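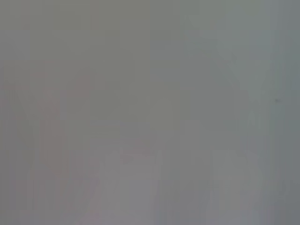
Soft grays, and a touch of rose, at Brustwood.

Search this site
Search
Enter keywords

Brustwood's Sunday mug table opens again in September

If you have walked down the long side of the Rutherford building lately and wondered why the front room has gone so pale, it is because Ecaterina Anghel has spent most of the summer painting it. The table got the same treatment as the walls, and she is very pleased with it, and so are the rest of us who have been in for a look. The Sunday mug table, which many of you will remember from last winter, comes back to the room in September, and we could not be happier to pass the news along.

For anyone new to town, the idea is a simple one. People bring a mug or a cup they are fond of, set it down on the big table, and tell the others a little about it over something warm. That was all Smaranda Pîrvu had in mind when she started it, and she says she expected two or three neighbors and a short afternoon. By the end of the season the visitors' book had 532 names in it – some of them the same people many times over, of course, but still, what a lovely number for a town our size!

"A mug is the thing you hold first every day," Pîrvu told us, while she looked for the kettle. "People will talk about a mug when they wouldn't tell you a word about themselves." 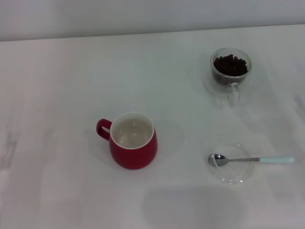 A red mug with a white inside, and a glass cup of beans, on the white table at Brustwood.

The white tabletop was Anghel's idea, and it does suit the purpose. A deep red glaze looks richer on it than it ever would on a patterned cloth, and a clear glass cup with a good thick rim holds its own too, especially with a heap of dark reddish-brown beans in it. She has asked that the wall behind stay bare for now, though we hear there has been a friendly argument about a shelf, and we would not like to guess how that one will end.

The first afternoon is given over to favorite everyday pieces, so please leave the best china at home if it makes you nervous to carry it. Later in the season the Adlow pottery class will bring work of its own, and the Prandora bakery has promised buns for as long as they last (which, going by last winter, is not long at all).

Doors open at 2 and the kettle goes on soon after. There are chairs for around 9 people at the table itself and more along the side, and last year's habit of standing in the doorway with a bun is still perfectly welcome. Coming in costs nothing. If you would like to tell the story of your mug, give your name to Pîrvu at the door, and if you would sooner just listen, come and do that.

Filed under: Around Town, Brustwood, Things to Do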